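Open day at Skurnura, May

The bus from the station was late, so I missed the welcome talk and joined the second tour at half past ten. Géza Kelemen led it. There were visitors from two packing firms and a retired schoolteacher who asked most of the questions.

Skurnura sorts and repacks small hardware for other companies, mainly hinges, brackets and drawer handles. The building used to be a dairy, and the floor in the main hall still slopes toward the old drains. Géza took us through goods-in first, where pallets from Dutix were waiting to be opened. Each carton gets a number in marker pen on the short side. They handle 196 different part numbers at the moment, up from 70 when they moved in.

The racking hall is long and cold. I would take a jacket. Fast-moving parts are kept at waist height and anything slow goes to the top level, which you reach with a rolling ladder. Ildikó Dobos has run this section for 16 years. She showed us the returns shelf, where mixed bags come back from customers and have to be sorted again by hand.

After that we went to the sorting room, which is what I had come for. I had expected plastic trays and dividers. The layout work is done with painter's tape. You mark off the surface, decide what belongs in each field, and start putting parts down.

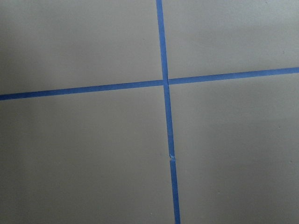
A gray work surface in the sorting room, divided into four with blue tape.

The tape was laid by hand and the lines run where they need to. One strip is made of two lengths, with a small step at the seam. Dezső Csizmadia told us they had tried paint, but the layout changes whenever a new order comes in and paint takes too long to redo. Tape comes up in a minute. He buys the wide roll and the narrow one from the same supplier and prefers the wide.

A customer order called Ritchie was next on the list. It has 47 lines, and Dezső sorts it by finish first and size second. The schoolteacher asked why it wasn't the other way around. He said brass and nickel get confused more often than long and short.

Lunch was soup and bread in the canteen, paid for at the counter, cash only. The afternoon tour covered the office and the Stellus label printers, and I skipped most of it to go back to the racking hall with Ildikó.

Parking is behind the building, through the second gate. The next open day is planned for the fall, on a Monday, and Lanying Qiu at the front office takes names by phone.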